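Two arm plate sorter, grip keeps slipping on the rim
Posted in Home & Shared Shop Builds

furtuna_bench
Building a two arm cell in our shared shop in Fistomport. Both arms bolted to one rail at the front, dinner plates spread out on the floor panel, white basin at the back by the corner. Job is pick plate off floor, put in basin. Nothing fancy.
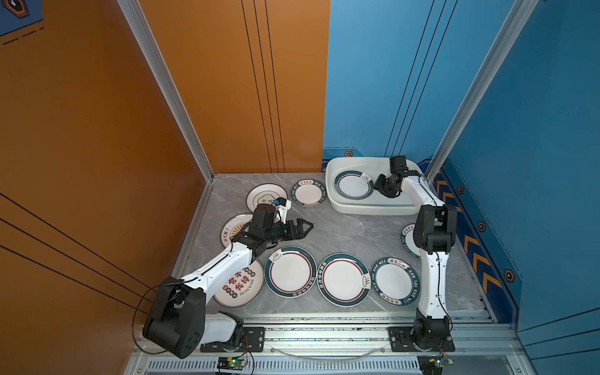

Picks are fine when the plate has space. When two are close the fingers shove the neighbor and I lose the grip, 6 misses out of 15 last run. Controller is an Ernix board, speed at default. Should I change fingers or is it the approach angle? Need it going by January so cheap fixes pls.

Replies

bareo_user
Angle first. Dont come in flat. Tip the wrist so one finger goes under the rim and the other lands on top, then close, then lift. Pinch the rim only, stay off the middle of the plate. What I'd try, in order:

1. Drop closing speed by half. Default is way too fast for glazed stuff.
2. Add a 2 mm rubber pad on each finger. Bike tube is ok, contact cement, leave it overnight.
3. Stand the plate up nearly on edge before you move it anywhere. Less swing, and it fits past the side of a bowl or basin wihtout clipping. 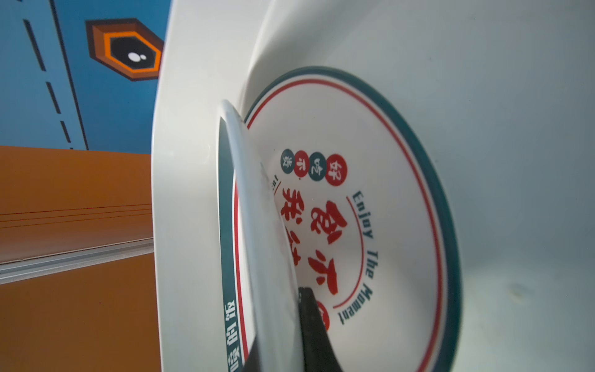

4. Space the plates out for now, get 15 clean picks, then start moving them closer.

Also check the wrist screws. Mine backed out after 5 hours and I blamed the code for a week.

hexbolt
just buy suction cups

rail_and_rust
Suction is ok on flat plates, the ones with a raised foot leak for me. Agree w/ the pads. Also dont let both arms reach for the basin at once, put a lock on it in software. The Furtună script on the Bareo forum does that, couple lines to change for Ernix.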